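**October, bench notes, equipment budget**

Back at the wish list this morning with a big coffee, trying to work out what we really need for next year and what we only want because the Oltel catalog is so nicely printed. Needle drivers come first, I think. Suturing is what we do most, and it's the jaws I keep pricing (the Alcaraz quote allows 20 uses per instrument before replacement, and that goes fast!).

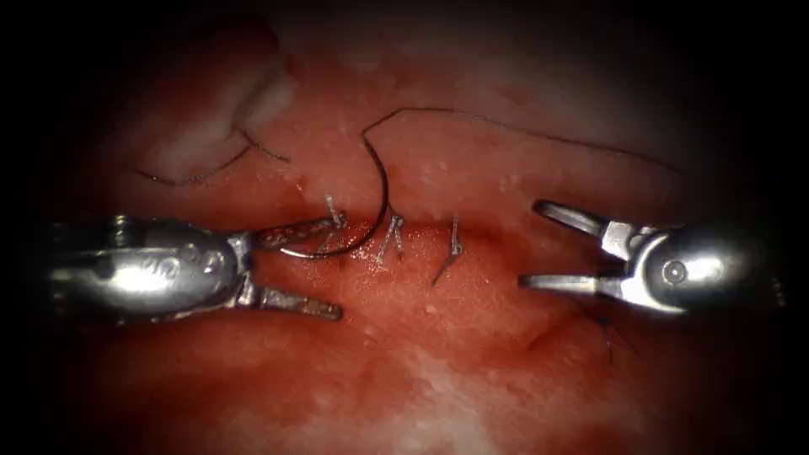

Emiliano Toledo thinks I should budget per stitch session and forget the calendar, as a quiet month and a busy one cost nothing alike. Fair enough, and I've redone the sheet his way. It comes to 35 sessions, with 2 spare drivers held back, plus suture, which I had left off completely the first time around.

Still open is the Dusari service plan. They want a 5-year commitment, and the nearest technician is in Grollenville, so I'd like the travel charges in writing before I get fond of the price.

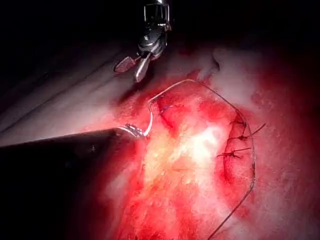 *Suture held in the left jaws, three knotted stitches along the closure.*

To do: call Dusari after lunch, ask Alcaraz whether graspers count the same as drivers, and send the new sheet to Emiliano.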